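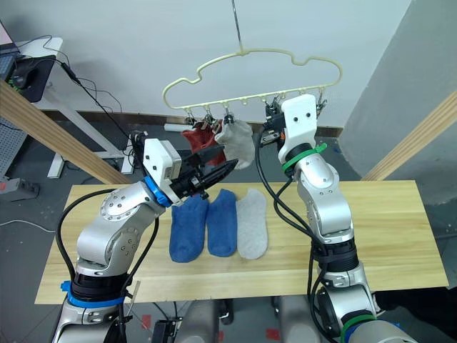
Words: Willems, for the club newsletter

I went to the open day at the Dundden observatory in April expecting to be sold something, and I was. The brochure promises "views you will never forget". I saw Saturn for perhaps 20 seconds, at the size of a lentil, with 86 people queued behind me and a bright moon wiping out most of the rest.

The tour of the main dome was better. The mirror is old and they admit it needs recoating. Our guide said it had last been done four years ago, then a different guide said six. Take your pick.

Issue 86

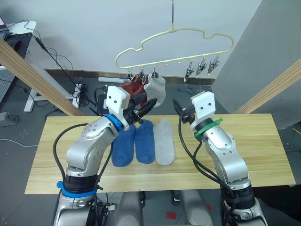 Vol. 4, p. 832

After tea we were moved along to the Pukari room, where a bloke in a fleece talked up the new Wusteo mount. It tracks beautifully, he told us. Maybe so, but the motor was switched off the whole time we stood there, and when I asked for error figures I got a colour poster. The asking price was $2614, without a tripod.

I'd be wary of the "dark sky" claim too. There's a lit car park on the western side, and the glow from town reaches a fair way up - I lost most of the faint stars in that direction.

Parking was free and the scones were decent. If you do go, pick a night near new moon, bring your own binoculars and get in the queue before 7 pm.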